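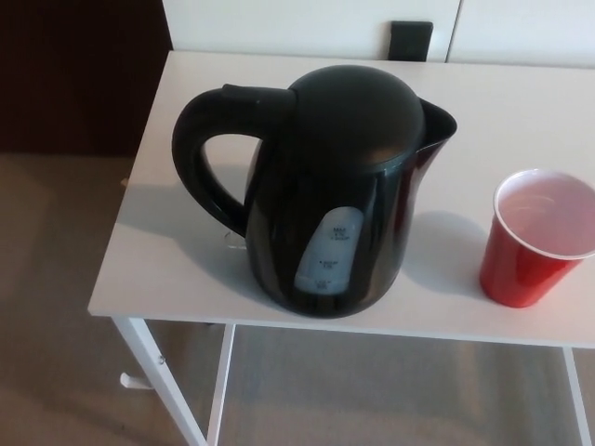 ガーンサイド水道事業所より、水源の切り替えに伴う水質の変化についてお知らせいたします。ドロレント川取水口の改修工事のため、8月の第1週から、対象区域の水道水をクースク浄水場系の地下水に切り替えます。地下水はミネラル分を多く含み、加熱すると白い付着物が残りやすくなります。電気ケトルなど外から中の様子が見えにくいものをお使いのご家庭では、ときどき蓋を開けて底をご確認ください。以下、続けてご案内いたします。(2024/07/02)

対象は、ガーンサイド地区の北側、丘陵配水池から給水を受けている3,670戸です。駅の南側および港湾地区は従来どおりドロレント川系の水となり、変更はありません。ご自宅の系統は、検針票の右上にある系統記号でご確認いただけます。記号が「K」で始まるお宅が今回の対象です。

集合住宅にお住まいで検針票がお手元に届かない場合は、管理会社または管理組合にお尋ねください。対象区域内の管理会社各社には、先週末までに文書でお知らせしております。

水の硬度は、現在の66 mg/Lから244 mg/Lに上がる見込みです。いずれも水質基準の範囲内であり、飲用、調理とも、これまでどおりお使いいただけます。乳児用のミルクの調製につきましては、かかりつけの医療機関にご相談のうえご判断ください。

白い付着物の主な成分はカルシウムで、水道水にもともと含まれているものです。やかんや鍋のほか、蛇口の先端、浴室の鏡、加湿器の吹き出し口などにも現れます。器具の清掃にクエン酸を用いる場合は、必ず製造元の説明書に従ってください。塩素系の漂白剤との併用は、有毒なガスが発生するおそれがあり大変危険です。

食器洗い機をお使いの方は、機種によって硬度の設定を変更できるものがあります。軟水化装置を設置されている事業者の皆さまは、再生の頻度を見直す必要がありますので、保守契約先へ早めにご連絡ください。ボイラーを使用する施設につきましては、当事業所の技術係でもご相談を承ります。

切り替え作業は深夜に行います。作業時間は8時間を予定しており、断水はありません。ただし、配水管内の流れの向きが変わる区間では、一時的に水が濁ることがあります。濁りが見られたときは、台所など一か所の蛇口からしばらく水を流し、透明になってからお使いください。洗濯物への色移りを避けるため、作業の翌朝の洗濯は水の色を確かめてからお願いいたします。

給湯器や温水洗浄便座に濁った水が入りますと、フィルターの目詰まりの原因となります。作業当夜は、就寝前に給湯器の使用を終えていただけますと安心です。

「味が変わった」「石けんの泡立ちが悪い」というお問い合わせを、前回の切り替えの際に多くいただきました。どちらも硬度の違いによるもので、衛生上の問題を示すものではありません。お茶やだしの風味が気になる場合でも、水を長時間汲み置くことはお勧めしておりません。汲み置きにより消毒用の塩素が失われ、雑菌が増えやすくなります。

水道料金および基本水量に変更はありません。濁り水の排出に使用された水量につきましては、検針システム「クラーコ」の記録をもとに減額できる場合があります。申請書は事業所窓口のほか、各支所の住民係でお受け取りいただけます。申請には、作業日の翌日以降に発行された検針票の写しが必要です。

観賞魚を飼育されている方へ。硬度の急な変化は魚種によって負担となることがあります。切り替え後しばらくは、水槽の換水を少量ずつ行うようお願いいたします。学校、保育施設の飼育担当の方には、別途資料をお送りいたします。

浄水課長オット・パルンより。
「取水口の設備は老朽化が進んでおり、渇水期に入る前に工事を終える必要がございます。期間中はクースク浄水場の出口と配水池の2地点で毎日水質を測定し、結果を事業所の掲示板に公表いたします。ご不便をおかけいたしますが、ご理解とご協力をお願い申し上げます。」

住民説明会を地区会館の大会議室で開催いたします。事前の申し込みは不要です。手話通訳をご希望の方は、開催日の前週までに総務係へご連絡ください。なお、会館の駐車場は収容台数が限られておりますので、公共交通機関をご利用ください。

この時期は、水道事業所の職員を名乗り、浄水器の購入や配管の洗浄を勧める訪問が増える傾向にあります。当事業所が戸別に訪問して器具の販売や有料の点検を行うことはありません。職員は必ず身分証を携帯しておりますので、不審に思われた場合は提示をお求めください。

ドロレント川系への切り戻しの時期は、工事の進捗を踏まえて改めてお知らせいたします。切り戻しの際にも、短時間の濁りが生じる可能性があります。

このアカウントでは個別のお問い合わせへの返信を行っておりません。ご質問は、事業所代表電話または窓口までお願いいたします。漏水、出水不良など緊急のご連絡は、夜間も当直が承ります。

【訂正】系統記号についての投稿に関し、一部の検針票では記号が右上ではなく裏面に印字されております。旧様式の検針票をお持ちの方は裏面をご覧ください。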